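Votton bench sheet, set-up guide
Section 3: Laying, brushing and changing the sheet
Revised August 2023

Read section 2 first if the bench isn't level yet. Don't put a sheet on a rocking bench.

What you need

Okard white sheet, matt, 1,658 mm x 707 mm. One.
Edge clips, from the bag marked 29.
Soft brush. Dry.
Lint-free cloth.
Small tray or saucer for bits.

Not in the box: brush, saucer. Any will do.

Before you start

Bench top clear. Wipe down with the cloth, slightly damp, then let it dry right through. Old tape marks off with a plastic scraper, not a blade. Feel for grit with the flat of your hand, especially along the back edge. Grit under the sheet shows up as a bump every time and you'll be lifting the whole thing again to get at it.

CAUTION: no solvents on the Votton top. The finish goes cloudy and won't come back.

Laying the sheet

1. Unroll it on the floor or a bed, printed side down. Leave overnight if it's come out of a cold van.

2. Roll it back the other way, loosely. Helps with the curl.

3. Line up the long edge with the back of the bench. Overhang at the front, none at the back.

4. Clip the back left corner. One clip only for now.

5. Smooth from left to right with the side of your hand. Don't pull. If it drags, lift and start agian from the clip.

6. Clip the back right corner.

7. Middle clips next, 297 mm apart. Measure the first gap, the rest can go by eye.

8. Let the front hang. Do not clip the front.

NOTE: the sheet will never be glass flat. A slight rise or a soft curve is normal, worse at the ends. Only re-lay it if small parts roll when you let go of them.

NOTE: if you have the Raston side rail fitted, take it off before step 4 and put it back after step 7. Screws finger tight, then a quarter turn.

Lamp

9. Lamp to one side, not overhead. You want a soft shadow, it makes specks and tiny screws easier to pick out on the white.

10. Check from where you'll be sitting, not standing.

11. Glare? Turn the sheet over, other side may be duller. Still glare, move the lamp back a bit.

Brushing off

Do this before every job and again if you've been opening anything up with a battery in it.

12. Everything off the sheet and into the saucer. Loose screws too.

13. Brush from the back towards you, short strokes. Long strokes just smear the dust about.

14. Dark specks left behind: dab with the cloth, don't rub. Rubbing grinds them in and then it's a grey patch for good.

15. Look across the surface from low down, once from each end. Small dark flecks on off-white are the ones you're after. A few left like this and it needs another go:
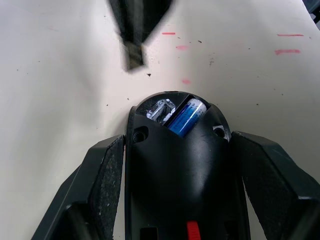
A reader wrote in to say that dabbing never shifted the last few for them, and that a bit of low-tack tape wrapped round two fingers, sticky side out, did it in one pass. They also thought step 13 should come after the tape, not before, because the brush kept pushing specks into the dips.

Fair enough. Tape is fine on the Okard sheet, low-tack only, and peel it slowly. We'd still brush first, otherwise you get through a lot of tape. Try both.

CAUTION: metal filings and loose cells don't mix. If you've been filing or drilling, change the sheet or wipe it twice before any battery goes near it. Check the saucer as well.

Changing the sheet

16. Middle clips off first, corners last.

17. Fold inwards from both ends so the dirt stays inside. Carry it outside to shake, or bin it.

18. Check the clips. Bent ones out. Spares under part no. 707 from Kanagaratnam, sold by the bag.

Change it when there's a cut in it, a burn, or a stain you keep mistaking for a part. Otherwise carry on, most sheets last till the corners go. You can turn it end for end once to get more out of it, clips go in teh same places.

Storing spares: rolled, never folded. Upright in a cupboard, away from the radiator.

Trays and dividers: section 4.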